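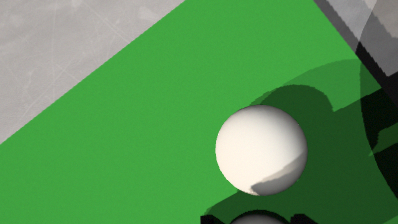 Wikell open day, Plistbridge: anyone else go?

torque_wrench_tim
Went Thursday with a coworker. Free parking, bad coffee, one robot. It spent the demo on white balls and a green surface, in simulation, on a big screen. I drove over two hours for what looked like the world's slowest pool hall.

gantrygirl
I was there! Did you stay for the Q&A? The guy said they do all the practice runs in the simulator so they don't crunch the real gripper.

torque_wrench_tim
I stayed for the Q&A. I'd have liked to see them crunch the real gripper.

oldrelay
The simulator was the good part. Shadows still look like stairs up close, but it's a smooth sphere on a flat surface. You can't blame the lettuce.

gantrygirl
Disagree. Our parts are lettuce. Show me a grab on something floppy and I'll clap.

venis_fan_639
Venis did floppy at their open day in June. Dropped 5 in a row, with sandwiches.

oldrelay
They dropped the sandwiches?

venis_fan_639
Served them. The robot dropped bags.

torque_wrench_tim
So Venis wins on catering. Did anybody get a price out of Wikell? I asked and got handed a tote bag.

gantrygirl
"Depends on integration." Same as every year. The tote's decent though, I've had mine full of cables since Friday.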